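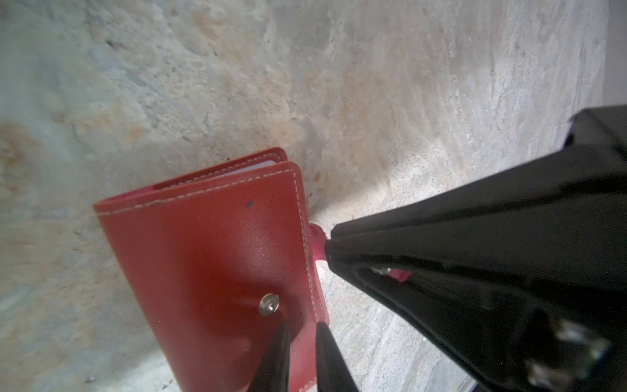

Small red wallet, white stitching. Worth fixing the mark or leave it?

Clarcombe Leather Chat > Care and Repair

retamal_road
Posted Apr 14, 2026
Hi all, first post so go easy. I've been using a little red snap wallet since January and I love it, but there's a dark spot on the front now, a bit above the snap. It's tiny and I see it every single time I pull the thing out. Wiped it with a damp cloth, no change. Do I go at it with something stronger or just live with it? The white stitching worries me more than the leather, to be fair. I don't want to turn it pink!

gunn_t
Live with it. I've ruined two good wallets chasing marks smaller than that. With a glossy red like yours you'll take the shine off before you take the spot off, and then you've got a dull patch the size of a loonie.
Torquil Gunn

Didero48
Disagree with Torquil. A dab of plain leather cleaner on a cotton bud, work it in little circles, wipe, let it dry overnight. Try it somewhere hidden first, like the back of the flap. I've done red, navy and a very sad grey one this way and never lost the colour.

gunn_t
You've never lost the colour YET.

londgate_lou
Could it be ink? If it's pen, cleaner will just spread it around and then you really will have something to look at. Do you carry a pen in the same pocket?

retamal_road
Oh no. Yes, I do, usually in the same coat pocket. It does look more like a nick than ink though, I can sort of feel it with my nail.

Didero48
Okay, if you can feel it then I take some of that back. Cleaner won't fill a nick. A smidge of neutral cream and leave it be.

RuaridhM
Neutral cream is fine but keep it well off the thread, it goes yellow. I mask mine with low-tack tape along the seam, takes ages with a stitch line that close to the edge. Also keep the cream away from the snap or you'll be picking gunk out of it for weeks.
Ruaridh MacAulay

gunn_t
So we're all agreed on leaving it alone, then.

RuaridhM
We are not, I said cream!

retamal_road
Ha, thanks everyone. Going to pick up some neutral cream on Saturday and do the back first. Does it matter if I leave the cards in?

londgate_lou
Take them out, cream gets everywhere.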